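Squares on a Bench: Taping a Shared Work Surface in Room 1607
Hadiza Edet and Hwa-young Yoon
Final report, Stusus design studio, Panicker Building

Background

The project brief asked us to find a surface that annoyed us and improve it without buying furniture. We had several candidates. Hadiza wanted to do the windowsill in the second-floor lounge, where mugs go to retire. Hwa-young wanted the brown bench in 1607, mostly on the grounds that she had once lost a ruler on it while holding the matching set square. The bench won.

The complaint was simple. A plate put down on a big plain surface has no address. You can say "it's over there by the bowl", but then somebody moves the bowl. Instructions for any tabletop task in our studio had turned into a sort of oral tradition, passed on by pointing. We wanted two people to be able to set out the same few dishes in the same places without standing over each other, and we wanted to do it with what was in the cupboard, which was tape.

Choosing the tape

We started with masking tape because it was open. It is the colour of nothing in particular, and on a brown bench it looks like a repair. Hadiza's first test line was mistaken for packaging and peeled off by a helpful person before lunch.

Blue tape was the next thing in the drawer, a half roll from Skerent, the shop on the corner that will sell you one of anything. Against brown it reads clearly from a standing position, and it came off our test patch without taking the finish with it. We also tried a roll of Vovik tape, which is the better product in every respect except that it wouldn't tear in a straight line for either of us. Hwa-young got fairly good with it by the end. We still went with the one from Skerent.

Laying out the cells

The proposal promised squares of 200 mm. We drew these on paper first, put a dinner plate on the paper, and discovered that a dinner plate does not care for 200 mm squares. It sat over the lines on all sides and covered the very marks that were meant to tell you where it was. A saucer was quite happy. We weren't doing a project about saucers.

So we went up to 300 mm, centre of tape to centre of tape, and the plate fit with a margin. The margin matters more than we expected. If the rim touches the tape people start to fuss, nudging the plate until it is exactly in the middle, and a job that should take a moment becomes a ceremony. With a bit of brown showing all the way round they put it down and leave it.

Our method was to mark both long sides of the bench with pencil ticks, run the long lines first, then cross them. The first long line was straight. The second was straight in the opinion of the person who laid it. By the time the crossings went in, a few of the cells had a lean to them, and we had a discussion about whether to start again. We did not start again. A cell only has to be square enough that you know which one you're in, and nobody has yet put a plate in the wrong one over a question of geometry.

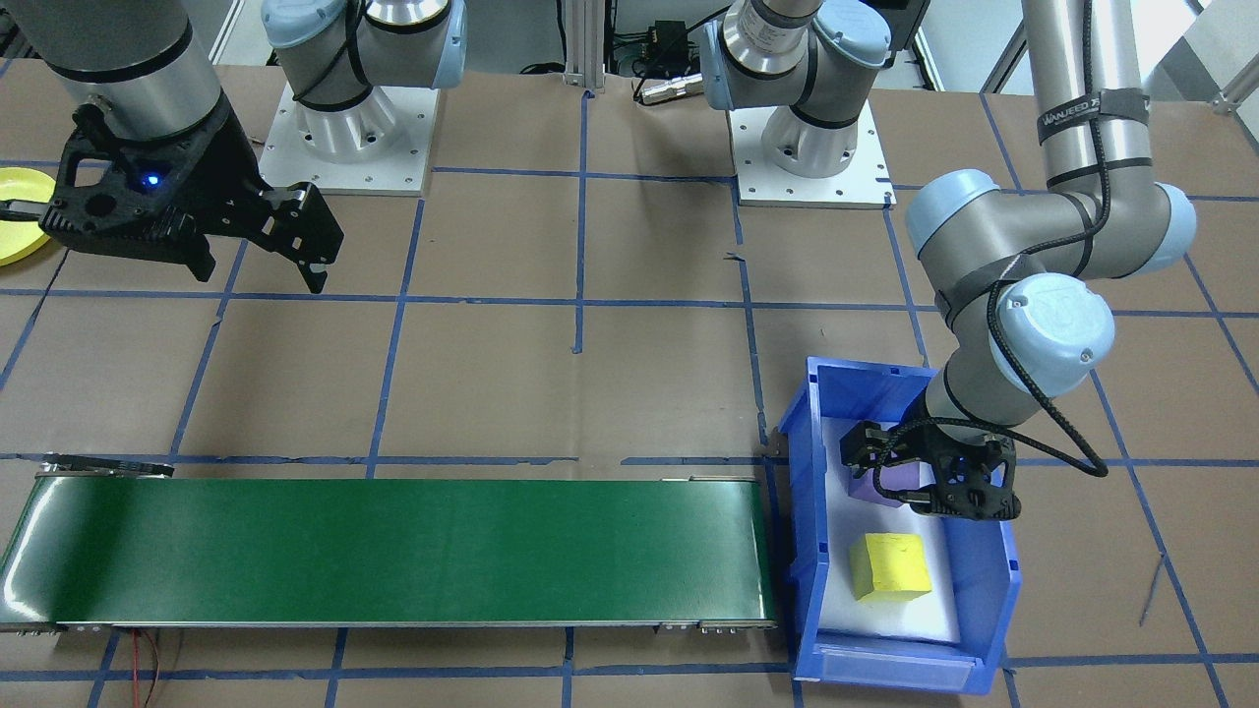
One thing we would do differently is the crossings themselves. Where two strips overlap there is a tiny step, and a light plate pushed along the bench catches on it. Ours did this every time Hwa-young slid it, and never when Hadiza picked it up and set it down, which led to some remarks about upbringing. Cutting the upper strip at each crossing would fix it. It would also take an entire afternoon and a steadier hand than either of us has.

Naming the cells

We gave the columns letters and the rows numbers. This was Hadiza's decision and is the least original part of the report. Hwa-young had argued for colours, then for animals, and we did try animals for one morning. "Put the yellow plate on heron" is a pleasant sentence but you do need to remember where heron is.

The letters run left to right as seen from the front of the bench. We mention the front because for the first while we had not agreed which side that was. Two people facing each other across a grid will each produce a perfectly sensible layout, and the layouts will be upside down from one another. A small arrow on the edge would have saved us an argument, and there is now a small arrow on the edge.

Trying it out

We asked classmates to set out a plate, a bowl and a cup from a written card, first going by a card that used words only ("bowl to the right of the plate, cup behind") and then by one that used cell names. We did not time anyone. The course handbook is quite stern about claims made from a handful of friends, so what follows is what we saw and should be read as such.

With the words-only card, people tended to read it, put the plate down with great confidence, read it again and move the plate. "Behind" gave the most trouble. Behind from where? One person put the cup behind the bowl, one behind the plate, and one asked if it was a trick.

With cell names they looked at the card less and at the bench more. The mistakes that remained were mostly row and column swapped, and people spotted those themselves. Clearing up was easier as well, though we had not planned to look at that. A thing that has been sitting in a named square is apparently harder to pretend you haven't noticed.

Problems

Corners lift. The strips that run over the edge of the bench get brushed by sleeves and start to curl, and a curled end collects fluff at a rate we found impressive. We press them down whenever we walk past. Replacing the outside strips every few weeks would be the proper answer.

The pencil ticks are still there. We were told they would wipe off. They have faded to the point where only the two of us can find them, and we have agreed not to point.

The grid also tells you nothing about which way round a thing should face. This makes no difference for a plate and quite a lot for a mug with a handle. We ran out of May before we got to mugs.

What is left

The tape is staying down over the summer, by permission. The cards are in the top drawer under the scissors, including the animal ones. If someone takes this on next year, they should begin with the crossings, and should buy a full roll first, as we finished the last line with a join in it.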